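Refurbished Dell tower from Revitz: quick review

Writing this in a lunch break so excuse the shorthand. Bought one of the used Dell desktop towers off Revitz in May. Wanted something plain I could open up, put parts in, take parts out, not cry over if I broke it. 33 quid plus postage. Took the cheapest grade, no guarantee beyond "powers on".

Short version: good case, dull looking, very easy to work on. Buy one if you want to learn your way round a PC. Don't buy one to show off.

Delivery was fine. Big box, too much tape. Arrived 2 scuffs down from what the listing said, so no complaints there. Side panel comes off, lay the thing flat, and the whole lot is there in front of you. I've had newer cases where you're up to the elbow in cable before you find the memory. Not this.

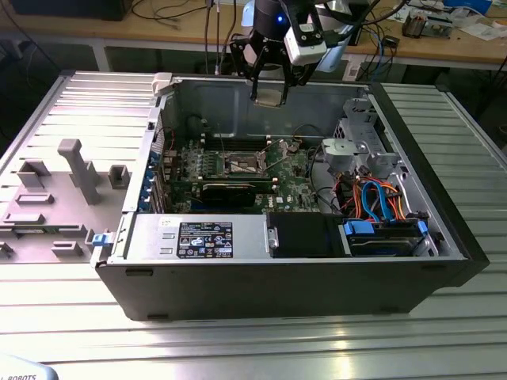 Blue bits are the best thing about it. Whoever decided that anything you're meant to pull or press should be blue deserves a pay rise. Slot clips down the back, blue. Rails on the hard drive, blue. Tab by the power supply, blue. You stop hunting for screws quite quickly. My neighbour Ginette Picard had never been inside a computer before, and she had the drive out and back in before the kettle boiled. Squeeze the rails, slide, done.

The drive rails feel a bit cheap mind. Old plastic goes brittle and I'd be gentle with them in a cold shed. Spares can be had but they cost silly money for what they are, so keep the ones you get.

Processor socket is the ordinary lever and metal frame sort. Lever on mine was stiff first go, then fine. Don't force it. Don't drop anything on the socket either, bent pins are the end of your afternoon. I work with the case flat and a decent lamp over it, and I put the little plastic cover back whenever there's no chip in.

Cables. Hmm. They're the right length for the factory layout and not a centimetre more. Nice colours though, you can follow the orange and the blue ones by eye without tugging. If you move the drive or add a second one you'll want longer leads. I bought a pack from Davberg, cheap, they've been ok, one had a loose clip.

Noise: quiet when idle, a low whirr under load. Cleaned the fan with a soft brush, helped a lot. Do that before you judge it.

Weight: heavy. Proper steel. Fine on a bench, less fine up two flights of stairs, ask my back. Put something under it too, the bottom edges will mark a nice table. 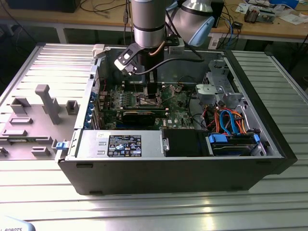 Can you fit a bigger graphics card in one of these?
Depends on the length and what the power supply can feed it. Measure from the slot clips to the drive cage before you order, and stick to a card that takes its power from the slot. I got this wrong once and had to send one back, which cost me more than it should of.

Dénes Medve at the Tirnasside repair evening has taken dozens of these apart and reckons the power supply is the bit to watch. Used ones have done a lot of hours. He won't leave an old one running overnight and neither do I now. Read the label before buying a replacement, check the shape as well as the wattage, not everything sold as a fit is one. Mine's still going. I did get a 300 watt spare from the Adebisi stall to have on the shelf, not needed it yet.

Now the grumbles. The metal drive cage takes up a lot of room in the corner and you do end up working round it. Inside edges aren't all folded over, I caught a knuckle twice. No paperwork in the box at all, not even a sheet saying what memory it takes, so I had to look up the board number. And the dust. Revitz say "cleaned inside and out". Outside, yes. Inside, somebody had waved a cloth at it. Ten minutes with a brush and it was respectable, but don't write it in the listing then.

Customer service: emailed about the dust, order ending 627, got a polite reply next morning and a bit of money off the next one. Fair enough. Can't fault the speed.

Would I buy again? Already have, as a donor for parts. At this price you can practise pulling the board, swapping the chip, redoing the cabling, and if it goes wrong you're out less than a tank of petrol. For teaching a teenager or a nervous adult I can't think of much better. For gaming, look elsewhere.
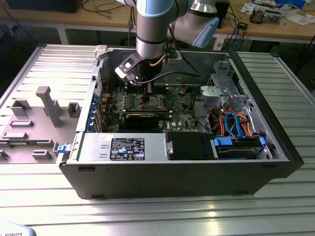
Scores

Getting inside: 5 out of 5
Drive swaps: 5 out of 5, minus a bit for brittle rails if I'm being mean
Cable room: 3 out of 5
Looks: 2 out of 5, it's a black box
Condition as sold: 3 out of 5, see dust
Value: 5 out of 5

Will update if the power supply goes pop. Back to work.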